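Studio notebook, July: copy and illustration for the Zutham glaze booklet

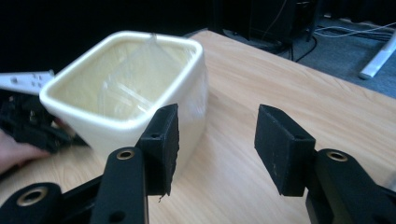

1. Where the text stands

Draft 3 of the booklet text is at 11 pages. Hornstead asked for 8. Przemysław cut the kiln history to two paragraphs and moved the supplier list to the back flap, which brings it to 9. The remaining page has to come out of the interview with the Ait Brahim workshop. I marked the passages I would drop in green in the shared file. Do not cut the paragraph on slip consistency; the watercolor on the facing page depends on it.

Sentence length in the opening section still runs long. I counted one at 40 words. Tín rewrote it as three and the meaning survived. Same treatment needed for the section on firing schedules, where the client's own notes were pasted in with little editing.

Terms settled so far:
- "glaze," never "finish"
- "pot" in body text, "vessel" only in the interview, where the potter uses it
- "test tile," two words
- temperatures in Fahrenheit, Celsius in parentheses

2. Paper tests for the watercolors

Tested two cold-press stocks for the chapter openers. Cotton sheet, 240 gsm: wash lies flat with light stretching, slight cockle at the lower corners after drying overnight under boards. Second lot of the same weight from the Irville shop behaves differently. Sizing is weaker, second wash lifts the first. Kept for sketches only.

Masking fluid pulled fibers on both when left on past the afternoon. Left on for under an hour it came away clean. Put this on the wall sheet.

Pigments for the celadon page: viridian with a little raw sienna, then a thin gray over the whole shape when dry. Two versions scanned. The first is too blue on screen and prints close to correct. The second looks right on screen and prints brown. Using the first.

3. Scanning and color

Scanner profile was stale. Rebuilt it from the target card at 9:30 am and rescanned all openers. Old scans moved to a folder named "superseded" and should not be placed in the layout. Przemysław has two of them linked in the InDesign file, pages 4 and 7. Relink before the next PDF goes out.

White backgrounds: leave the paper tone in. We tried dropping it to pure white and the edges of the washes went hard. Hornstead may object on cost grounds, as the tone prints as a faint yellow tint over the full page. Waiting on the printer's answer.

4. Captions

Limit is 165 characters including spaces. Four captions exceed it, all in the interview section. Tín's suggestion is to take the potter's name out of each and credit once at the start. Agreed, provided the credit line sits above the fold of the spread.

Caption style: present tense, no opening article if it can be avoided, period at the end even for fragments. The caption for the ash glaze bowl says "ancient technique." Source for that is a sales sheet. Change to "wood ash glaze, applied by dipping" unless Ait Brahim can supply something better.

5. Open items

- Page 6 pull quote: transcript and draft disagree on one word. Check the recording.
- Hornstead logo received as a low-resolution JPEG. Asked for vector, none yet.
- Back cover blurb, two versions, both mine, neither good. Tín to try one cold without reading them.
- Second proof on uncoated stock. The first was on coated and tells us little about the washes.
- Spelling of Zutham on the spine checked against the contract, correct.
- Invoice for the cotton paper goes to the project account; the Irville lot does not.

Studio notebook pages are for internal use. Contact: the front desk. Back to top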